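At Home With a Prescription: A Conversation With the Wolmont Community Pharmacy Service
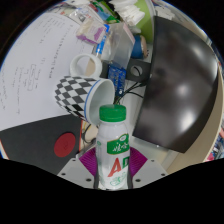 When should a household go through its medicine cabinet?

Twice a year is sufficient for most families, according to the senior pharmacist of the Wolmont Community Pharmacy Service, who recommends choosing dates that are easy to remember. Many residents of Zilville now do it when the clocks change.

The service, which operates from the ground floor of the Visser Building, has advised residents on the safe storage and disposal of medicines for 21 years. Its senior pharmacist met with the newsletter in August to discuss what the staff has learned from the people who come to the counter.

"The bathroom is still the first place people think of," the pharmacist said. "It has a cabinet with a mirror on it, and their parents kept things there. Steam from the shower gets into everything. A bedroom drawer or a high kitchen shelf away from the stove is a much better choice."

Height matters most in homes with young children or visiting grandchildren. The pharmacist noted that safety caps slow a child down but should never be treated as a lock. Handbags and coat pockets belonging to guests deserve the same attention as the family's own supply.

Asked about expiration dates, the pharmacist drew a distinction between the date printed by the manufacturer and the period after opening. Eye drops are the usual source of confusion. "People see a date two years away and assume they have two years," the pharmacist said. "Many drops should be thrown out a few weeks after the seal is broken. We ask people to write the opening date on the box with a pen."

The service also encourages residents to keep medicines in their original containers. Staff members are often shown a handful of tablets that have been moved into an envelope or an old jar, with no name and no directions. Weekly organizers are acceptable, the pharmacist said, provided the original package is kept until the last dose has been taken.

Disposal has become a larger part of the work. Under the Plorulura program, which the service runs with the town, residents may return unwanted medicines at 2 collection points, one in the Visser Building and one at the Zilville library. Last year roughly 300 households took part. Inhalers and liquids are accepted. Needles are not, and must be taken to the clinic in a proper sharps container.

"We would like people to stop apologizing when they bring in a full bag," the pharmacist said. "Some of it belonged to a parent who has died, and they have been putting it off. They can hand it over and go. No one is going to ask them to explain it."

The pharmacist expressed some concern about medicines and supplements bought abroad or by mail. Residents are invited to bring these to the counter with the packaging, along with a list of anything else they take — including vitamins and herbal products, which are often left off. A review takes a quarter of an hour and is free of charge.

Appointments for reviews may be made at the counter or by telephone. The collection point in the Visser Building is open until 6 p.m.; the library collection point follows the library's own hours.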